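Bench notebook, June, 14:20
Dadden hall, ground floor, partition area

Carried on with the lighting and layout notes for the Drarndale job. Lenni Peltonen asked for the table positions to be settled before the Lolumex meters come back from calibration, so no lux readings in this entry.

Table T2 stays on the open floor, on the near side of the white partition. Top surface is white, which helps for color comparison but will bounce light from the ceiling fixtures. The round lights and the fluorescent panels are on separate circuits; Aarne Lindqvist traced them this morning, breakers 21 and 43. Label on 43 is wrong and still reads "store."
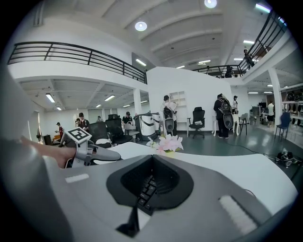 Should the round ceiling lights stay on during the color checks?
Only for the second pass. The first pass is done on the fluorescent panels alone, so that the two sets of readings can be compared later.

The potted artificial flowers stay on the table as the pale pink reference. Natalie Dawber wanted real ones, but real petals shift color over the length of the job — not usable. Do not move the pot between passes. If it has to be moved, mark its position with tape first.

Mezzanine railings are black on both sides. Expect thin shadows on the gray floor under the right-hand run, to be checked when the meters are here. People walking along the upper level are acceptable during setup but not during a reading.

Open: new label for 43. Ask Tapio Oksanen if the shelf on the partition can take the meter charger. Vương drawing, sheet 97, still shows the old partition line and needs a correction.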